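Banow Cable Retention Kit for Small Arm Cells

Replacement clips, sleeve and strain relief for wrist-mounted grippers
Sold by Cliston. Ships from stock.

The Banow kit holds the gripper lead and sensor lead against the arm so they can't swing, snag or work loose at the connector. It fits most tabletop arms with round links. No drilling, no adhesive, no change to the arm itself.

Why we revised it

In June we had a field report from Ryan Sugden, who runs a bin-picking bench at Rowbotham. His gripper stopped responding while its fingers were down inside a box. The controller showed a lost-tool fault, the arm held its position, and the fault cleared by itself when he jogged the wrist. It came back 29 cycles later.

The cause was a connector latch at the wrist. The old clip let the lead slide a little every time the last joint turned, and the slack ended up pulling on the plug. The fault showed most often at the bottom of a pick, with the wrist turned to clear the box wall. 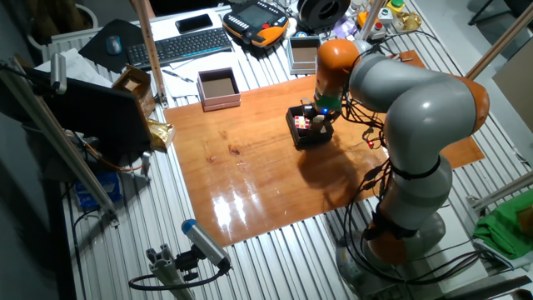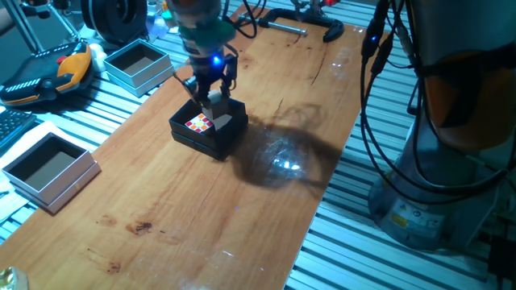

A cube in a black open box, gripper lowered.

We withdrew the old clip after that report. The new one has a rubber insert that grips the lead instead of only guiding it, and the strain relief now takes the pull before the plug does. If you have the old clip (smooth inside, no insert), stop using it on any joint that turns under load. Cliston will swap it at no charge.

What's in the kit

Link straps with rubber inserts, 5
Strain relief blocks, 2
Braided sleeve, one length, cut to suit
Hex key
Printed fitting sheet

Fitting

Stop the arm and lock out power before you put your hands near the wrist. A gripper that loses its signal may hold its part or drop it, depending on the make, so take anything out of the fingers first.

Fit the strain relief block next to the tool connector and work back toward the base. Leave a loop at each joint big enough for the full turn. Tighten the straps by hand, then a quarter turn with the key – more than that will mark the cable jacket. Run the arm at low speed through its whole range and watch the loops before going back to normal speed.

If the fault comes back

Don't keep clearing it. A lost-tool fault that goes away when the wrist moves usually means a worn plug or a broken conductor, and the kit won't repair either one. Replace the lead, then refit the straps. Check the pins on the tool side too. On the Rowbotham bench one pin had been pushed back in its housing and the tool-side socket had to be changed as well.

Not suitable for

Washdown areas, welding, or arms with internal cable routing. For those see the Grundley sleeve.

Returns

Old clips can be sent back loose in an envelope. Include your order number if you have it.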